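From: Kirsty Rowbotham
To: Harbour Works list
Date: 2021-03-18
Subject: Re: Helcombe approach channel, maintenance campaign and notice to berth holders

Dear colleagues,

I write further to the message from Mr Mangundap, the relevant part of which is quoted below, and on behalf of the Port Engineer's office.

> From: Azlan Mangundap
> To: Harbour Works list
>
> Members who berth on the north side have asked whether the
> maintenance dredging at Helcombe will go ahead in its original
> form. The December circular spoke of the trailing suction dredger
> Wattimena working the whole of the approach channel, with the
> backhoe Punano following in the inner basin. We have since heard
> that the Punano is not available. Could the Port Engineer's office
> please confirm which vessels will attend, what depth is to be
> restored alongside, and how much warning masters will be given
> before they are asked to shift berth?
>
> I should also be grateful to know whether the spoil is still
> going to the outer ground.

The position is as follows.

The Wattimena remains under contract and will carry out the work in the approach channel. She has a hopper capacity of 1000 cubic metres and will work on the tide, day and night, with a short break at each crew change. The Punano has been withdrawn by her owners for repairs to the spud carriage. Her place in the inner basin will be taken by the Nosedia, a backhoe of similar reach, which is being towed round from her present contract. The change of vessel does not alter the licence conditions, and the harbour authority has been told of it in writing.

The depth to be restored alongside the north quay is unchanged from the December circular. Masters are reminded that the soundings printed in that circular were taken before the winter gales and should not be relied upon for passage planning. A fresh survey will be run once the Nosedia has left the basin, and the results will be sent to this list.

As regards notice, berth holders will receive 27 hours' warning of any request to shift. The odd figure allows for one full tide beyond the day. Mr Tarigan's office will issue the requests by telephone and confirm them by e-mail, and would be obliged if every agent would check that the night number held for their vessel is still correct.
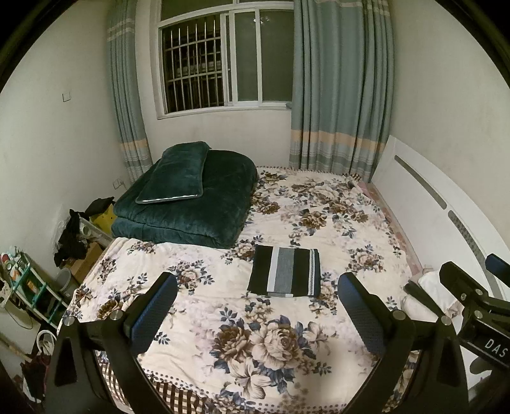 Spoil from the channel will continue to go to the outer ground. Material from the inner basin is subject to separate sampling, and until the laboratory has reported it will be held in barges under licence reference 3011. Any enquiry on this point should quote that reference and be addressed to Syahrul Lumenta, who is dealing with the sampling returns.

Small craft are asked to keep well clear of the Wattimena when she is turning off the pier head, as she will be restricted in her ability to manoeuvre and cannot be expected to give way. She will keep a listening watch on the port working channel. The Nosedia will lie on 3 anchors while at work, and their positions will be marked by buoys. No vessel should pass between the buoys and the hull.

A revised working plan is being prepared by Kevin Ní Mhurchú and will be circulated as soon as the tow has been confirmed. Members who did not receive the December circular may have a copy from this office on request.

Yours faithfully,

Kirsty Rowbotham
for the Port Engineer, Helcombe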